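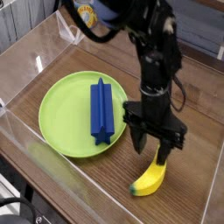
Care of Wooden Worktops and Tables

Guidance for residents of Pamport Court

Last revised 6 April 2019

This page sets out the recommended care of solid wood worktops and dining tables supplied with furnished flats. It applies to oiled and waxed surfaces. Lacquered tables, which have a hard and slightly glassy finish, are dealt with in a separate paragraph towards the end. Residents who are unsure which finish they have should place a few drops of water in an inconspicuous corner. On a lacquered surface the water will stand in beads and leave no mark when wiped away. On an oiled surface that needs attention it will sink in and darken the wood within a few minutes.

Daily cleaning

Wipe the surface with a cloth wrung out in warm water and a little washing-up liquid, then dry it with a clean tea towel. Always work along the grain. Scouring pads, cream cleaners and bleach sprays should not be used on any wooden surface in the building. Antibacterial sprays are acceptable on lacquer but will strip oil over time, leaving pale patches near the sink and the cooker.

Standing water is the most frequent cause of damage. Washing-up bowls, plant pots and drying racks should be placed on a tray, and the tray lifted and wiped beneath once a day. Particular care is needed with tins and cast iron pans, which leave black marks on damp oak.

Removing common marks

White rings left by hot cups usually lie in the wax and not in the wood. Rub a small amount of plain furniture wax into the ring with a soft cloth, leave it for an hour and buff. If the ring remains, cover it with a dry cotton cloth and pass a warm iron over it for a few seconds at a time, without steam, lifting the cloth frequently to check progress.

Black marks are caused by iron and moisture and require sanding. Use fine paper on a cork block, keep to the grain, and extend the sanded area well beyond the mark so that no hollow is formed. The area must be oiled again on the same day.

Grease spots may be covered with bicarbonate of soda, left overnight and brushed off. Ink, beetroot and turmeric respond best to prompt action with lemon juice and salt. Rinse thoroughly afterwards, as lemon juice left in place will lighten the wood.

Candle wax should be allowed to harden, then lifted with the edge of an old plastic card. Knives must not be used for this purpose.

Oiling

New worktops should be oiled once a week for the first month and every three months after that. A 500 ml tin of Votness worktop oil is held at the Mudaliar Road office for residents' use and may be borrowed against signature. Other oils may be used provided they are marked as safe for contact with food. Olive oil and sunflower oil do not harden and should not be used — they turn sticky and, in warm weather, rancid.

1. Clear the surface, wash it and leave it to dry overnight.
2. Sand lightly along the grain where the wood feels rough, and remove all dust.
3. Apply a thin coat of oil with a lint-free cloth. Pay attention to end grain and to the cut edge around the sink.
4. Wait 20 minutes, then wipe off all oil that has not been absorbed.
5. Keep the surface dry and clear for 36 hours before returning it to normal use.

Used oil cloths can catch fire without a flame. Lay them flat outdoors until they are dry and stiff, or soak them in water before placing them in an outside bin. They must never be left crumpled in a kitchen bin or a cupboard.

Lacquered tables

Lacquer requires no oil or wax. Dust it with a dry cloth and use heat mats under serving dishes. Small scratches may be disguised with a wax crayon of matching colour. Where the lacquer has lifted or flaked, residents should not attempt to sand it, but should report the damage so that the whole top can be refinished.

Loose joints and wobbling legs

Table legs are fixed with bolts beneath the top and loosen as the heating is turned on and off through the year. Tighten them by hand with the key supplied, a quarter turn at a time. Dining chairs with loose rails should be taken out of use and reported. Repairs may be requested on form 237, available from the Mudaliar Road office.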